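# 조리대 정리 작업, 소프트웨어 쪽 요령 모음

2022년 2월 23일 수정

주방용 팔을 시뮬레이터에서 먼저 돌려 보는 분들을 위해 Flekard 작업 노트에서 추린 내용입니다. 하드웨어 설치는 다루지 않습니다. 플래너는 Larnora, 장면 편집기는 Randwood 기준이고, 다른 도구를 쓰면 메뉴 이름만 바꿔 읽으면 됩니다.

## 장면 파일

- 물건을 올리기 전에 조리대 상판의 충돌 메시부터 확인합니다. 보이는 면과 충돌 면의 높이가 2mm만 어긋나도 납작한 물건은 잡히지 않습니다.
- 대리석 무늬처럼 결이 있는 상판은 깊이 값과 색상 값을 따로 저장해 둡니다. 색만으로 분할하면 옅은 무늬가 물건 경계로 잡히는 일이 있습니다.
- 물건을 배치한 다음 물리 엔진을 잠깐 돌려 자세가 안정되는지 봅니다. 기울어진 채 멈춘 병은 초기 자세 값이 잘못 들어간 경우가 많습니다.
- 난수 시드는 파일 이름에 적습니다. 저희는 314와 906을 기준 장면으로 씁니다. 나머지는 매주 지웁니다.

## 인식

빵과 감자는 둘 다 갈색이라 색 히스토그램만으로는 자주 섞입니다. 길이와 폭의 비율을 특징값에 넣으면 대부분 해결됩니다. 초록색 스펀지와 오이도 마찬가지입니다.

가려진 물건은 보이는 부분만으로 상자를 맞추지 마십시오. 중심이 한쪽으로 밀리고, 그 값이 그대로 파지점 계산에 들어갑니다. 가림 비율이 높으면 '미확정'으로 표시하고 다음 시점에서 다시 추정하게 합니다.

긴 그림자는 따로 점검합니다. 세제 병이나 다리 달린 냄비는 그림자가 본체보다 길게 나올 때가 있고, 분할 마스크가 그림자까지 덮으면 플래너가 없는 장애물을 피해 돌아갑니다.

## 경로 계획

1. 접근 방향을 위에서 아래로 고정하고 시작합니다. 옆 접근은 위쪽 경로가 전부 실패했을 때만 켭니다.
2. 긴 빵은 끝이 아니라 가운데를 파지점으로 지정합니다. 끝을 잡으면 들어 올릴 때 회전합니다.
3. 액체가 든 냄비는 '고정 장애물'로 등록합니다. 막대나 국자가 꽂혀 있으면 그 높이까지 충돌 상자에 포함합니다.
4. 뒤집개와 그릇처럼 붙어 있는 물건은 손잡이가 바깥을 향한 쪽부터 옮깁니다.
5. 경유점 상한은 499로 둡니다. 그래도 답이 없으면 상한을 올리지 말고 물건 순서를 바꿉니다.

## 제어

손가락 끝이 물건에 닿기 직전 구간은 속도를 따로 줄입니다. Henriques 설정 파일에서는 `approach_slow` 항목입니다. 기본값이 꺼짐이라 새 프로젝트를 만들 때마다 확인해야 합니다.

파지 성공 여부를 손가락 간격 하나로 판정하면 스펀지에서 틀립니다. 눌린 스펀지는 빈손과 간격이 비슷하게 나옵니다. 접촉력 값을 같이 읽으십시오.

## 기록

실패한 실행도 지우지 말고 장면 파일, 시드, 플래너 버전을 한 폴더에 넣어 둡니다. 화면 저장은 접촉 직전 시점에서 한 장이면 충분합니다. 로그의 시각과 화면의 시각이 같은 시계를 쓰는지도 봅니다. 저희는 5월까지 이 문제를 모르고 지냈고, 그 전 기록은 접촉 시점을 맞춰 볼 수 없습니다.
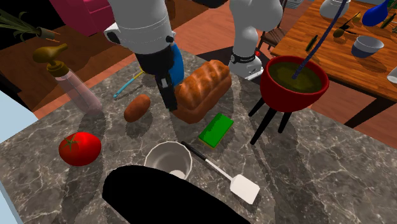
*시뮬레이션 렌더링: Ghazala Niazi / Flekard*

그리퍼가 빵 왼쪽 끝에 닿아 있습니다. 이런 화면이 나오면 경로 계획 2번의 파지점 설정부터 다시 보십시오.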